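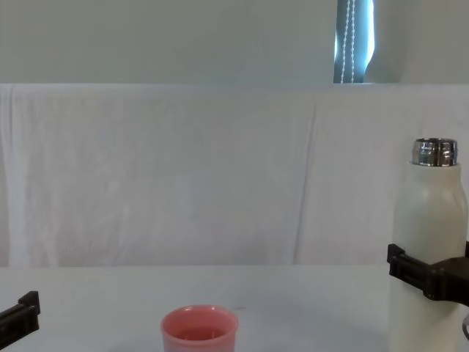
I'd been promising myself a visit to the Peltodham robotics club for ages, and in May I finally got on a train and went. They hold their open day on a Wednesday, which is a strange choice if you have a job, but I took the afternoon off and I'm glad I did!

The club meets upstairs in the old Benavides building, past a bike shop and up a staircase that smells of floor wax. I got there a bit after 2 and the place was already noisy. Parents, little brothers and sisters, a couple of retired engineers who clearly come every year and know where the good cookies are. You sign in, you get a sticker, and then you're more or less free to wander and bother people.

I went to the line-follower track first (I always do, I can't help it). The younger kids build those from a kit and then spend weeks arguing about wheel size. One of them shot off the track, went under a radiator and had to be fished out with a ruler. Big applause.

But the thing I'd come for was the Cira project, where the older students are teaching a pair of arms to pour drinks and tidy up a table afterward. Hugo Hervieu runs that group. He used to teach physics, and he has a way of asking you a question and then waiting so long that you end up answering it yourself. He asked me how I know when to stop pouring. I said I look at the cup. He waited. I said well, I suppose I listen too, and feel the bottle getting lighter. He looked very pleased with that and went off to find a screwdriver.

The students let me sit in while they worked. One drives the arms, one keeps the log, and the rest offer opinions. They have a white cloth hung up behind a white table so there's less clutter to deal with, and on that they put a pink cup and a white bottle with a shiny metal cap. White bottle, white cloth, white table! I asked if that wasn't making life hard for themselves, and the girl with the logbook said yes, and that they'd had a long fight over it and her side lost.

Gripping the bottle is the part they're proudest of. It has rounded shoulders, so if you grab too high the fingers want to ride up, and they've settled on holding it by the middle. The other arm gets the cup jobs. I was allowed a turn at the controls and I was terrible. Your hands think they know where they are and they just don't. I nudged the table on my first try and everybody sucked in their breath.

They're up to 400 recorded runs so far, all written down by hand as well as saved, and a run only goes in the book if two people agree on what happened. I liked that a lot – I've worked in offices with looser rules. They want another 100 before summer break, and then they're taking it to the Skomov student challenge, where each team gets a table, a time limit and a set of objects they haven't seen before. The unfamiliar objects are what worries them. Someone had brought in a bag of odd mugs from home to practice with, including one shaped like a pineapple.

Around the corner there was a poster session with a drawing arm and a very sweet project about sorting buttons. I'd have stayed longer but the room was hot and I wanted tea.

If you're thinking of going next year, get there early, the bike shop will let you leave a bag, and do ask for a turn on the arms. The last train back is later than the website says. I asked at the station.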